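Visit report: the shared workshop at Pudell

Print this page | E-mail this page

Pudell is the name of the building and, by extension, of the shared workshop on its ground floor. Members pay by the month and build what they like. I went in March to look at one project, a low-cost arm called Skondis, which two members have been building since last year. Skondis is a bench arm with six joints, intended for picking up and placing household objects. I build similar things at home and wanted to see how the cabling and the training side were done, as both have given me trouble.

The workshop has a metal area, a wood area and a general room. The metal area holds a small lathe, a pillar drill and a bandsaw whose blade had been changed that morning. The wood area is behind a door with a proper seal, and extraction is good. Three-dimensional printers stand along the corridor wall, where the noise is tolerable and the heat is not a problem. Members book them in blocks of two hours. Long prints go on overnight by arrangement.

Skondis itself

The arm has a reach of 613 mm from the shoulder axis to the tip of the fingers. The upper arm and forearm are aluminium tube, clamped into printed brackets. The first brackets were printed in PLA and crept under load when the motors warmed up. The present ones are in a glass-filled nylon and have held their dimensions. The clamp bolts are M4 throughout, so a single key does the whole arm. I would copy that.

The joints use serial bus servos, daisy-chained. The two at the shoulder share the load and are calibrated as a pair, which takes patience. If the zero positions differ by more than a degree or so, the servos fight each other, draw current and get hot. The builders wrote a short script that moves the pair slowly through its range and logs the current at each step. A mismatch shows up as a hump in the plot. They offered me a copy and I have since used it at home without changes.

Power comes from an 18 V bench supply, stepped down near the base. The cable along the forearm is held in a printed clip every few centimetres, with a loose loop at the elbow. Earlier versions had the loop on the inside of the joint, where it was pinched. It is now on the outside. The connector at the wrist remains the weak point, and one of the builders had a bag of spare crimps on the bench for that purpose.

The fingers are printed in a flexible filament. They are curved so that the tips meet first and the pads close behind them. On round objects this gives a good grip. On flat objects, such as a card or a ruler, it is poor, and the builders do not claim otherwise.

Training data

Skondis is taught from recorded hand movements. A person picks up a pair of hand-held grippers, does the task at a table, and the position of each gripper is recovered from the square marker on its back. The recordings are then used to train the policy which drives the arm. The attraction for a home builder is plain enough: the arm need not be working, or even assembled, while the data is collected. Skondis spent several weeks in pieces over the winter and the recordings carried on.

The markers are printed on paper, and the edges have to be crisp. A matt finish is preferred, as gloss paper throws back the ceiling lights and detection drops out at certain angles. Each marker has its own pattern, so left and right cannot be confused by the software. The offset between marker and fingertips is measured once for each gripper and entered by hand. I asked how accurate it needed to be. The answer was a millimetre or better, and that an error there is carried straight through to the arm, which then closes its fingers beside the object.

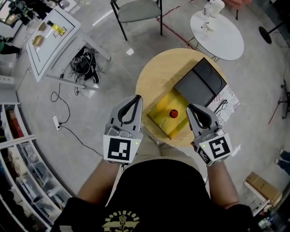
The target for the first set is 2000 recordings, each one a single short task. When I visited they were well under halfway. Sessions are kept to an hour, after which the movements become careless and the recordings have to be thrown away. Bad recordings are marked at the time with a foot switch and not reviewed afterwards. I thought this wasteful at first, but reviewing takes longer than recording again.

Timing was the part I found most useful. The marker positions and the finger opening come from different sources and arrive with different delays. The builders tap the fingers together sharply at the start of each session and line up the two streams on the tap. The correction is stored with the session. It varies slightly from one day to the next, for reasons they have not found. They suspect the hub.

Training is done on a second-hand desktop computer called Bralon, which lives under a bench in the general room. It has one graphics card and a replacement fan. A training run takes most of a night. Results so far are mixed. The arm will pick up a sponge or a cup reliably when the object is near where it was in the recordings, and much less so when it is moved towards the edge of the table. More varied starting positions are planned.

The Nyberg bench

At the far end of the metal area is the Nyberg bench, named after an earlier project and now used for testing. There is a load cell on a rail, a spring balance, and a frame for holding a single joint. I watched a shoulder joint being run back and forth against a fixed weight. Backlash had increased slightly over the week, all of it in the output gear. The builders intend to fit a metal gear set, although it is heavier and the price is a good part of the cost of the servo.

I was allowed to use the bench to test a wrist joint of my own, brought in a rucksack. It had more play than I had believed. The fault was a printed hub worn oval where the horn screws pass through it, and a washer plate cut from scrap on the bandsaw dealt with most of it.

Practical points

The entrance is at the side of the building, through the gate. Ring and wait, as the bell is hard to hear over the extraction. Eye protection is provided in the metal area. Visitors may look at any project where the builder is present, and should ask before handling anything. There is a kettle, and parking in the street is free after six in the evening.

The drawings for the Skondis brackets are kept in a ring binder by the printers and can be copied on the spot. The revision letter is on the bottom right of each sheet. Sheets before revision D show the elbow loop on the inside and should not be used.

Print this page | E-mail this page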